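Progress report to the Grullia Fund, 23/01/2026
Project: Ukudau, documentary film
Prepared by: Kanini Temba

Since November we have finished the main shooting. We recorded 10 interviews with former cinema workers in Sastbridge, and the rough cut is now 247 minutes long. This is too much, and the editor, Oduor Koech, is cutting it to two parts.

The actress Imani Athumani has agreed to read the narration. Her contract is signed, but the recording is moved by four weeks, as she is still on another film.
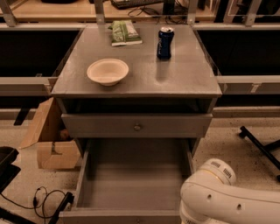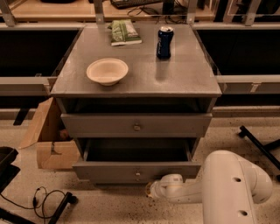 Sharon Massawe wrote after watching the rough cut that the second half is stronger than the first, and that she would like to hear the projectionists much earlier. We agree with this and will change the order.

Music rights are still open for two songs. We ask the Fund to allow us to move 300 dollars from travel to rights. The other budget lines stay the same.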